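Fokau Adds Drink Bottles to Household Sorting Guide

15th September

Fokau has issued a revised section of its household sorting guide covering plastic drink bottles. The section replaces the single page released in July and applies to the Plelavine and Tredden collection routes. Glass bottles and cans stay on their existing pages.

The main change is that bottles are now grouped by label before they are bagged. Water, juice and flavored drinks had been listed together. Under the revised section, bottles with a small paper or film label go in one group, and bottles with a full wraparound label go in another. Caps stay on in both cases. Bottles should be laid on their sides on a flat surface so the labels can be read before sorting.

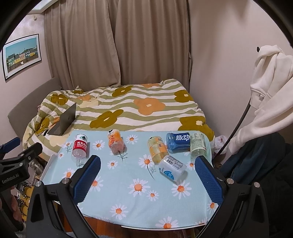

Six drink bottles on a daisy-print tablecloth, among them Nongfu Spring (农夫山泉) water and Mizone (脉动).

Wraparound labels get their own page. They cover most of the bottle and can hide the color of the plastic underneath, and the guide tells households to check the base, where the plastic is normally left bare. A bottle with a tinted base goes with colored plastic even if the upper part looks clear. Printed codes on the base can be ignored. Flavor makes no difference to the group.

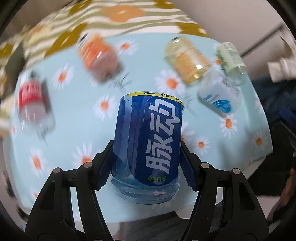
Lime-flavored (青柠口味) bottle with a deep blue wraparound label. The ribbed base below the label is translucent and bluish.

Bags are limited to 100 bottles each. Bottles over 8 inches tall may be flattened, with the cap put back afterward. Smaller ones are left whole. Bags that mix the two label groups will still be picked up, but they will be set aside at the Chávez depot and sorted there by hand.

Fokau has printed 1,000 copies of the section. The Plelavine office has them at the front desk, and Tredden households will get theirs with the next bag delivery. The full guide now runs to 95 pages, with the bottle section placed directly after cartons. Households that still have the July page should discard it.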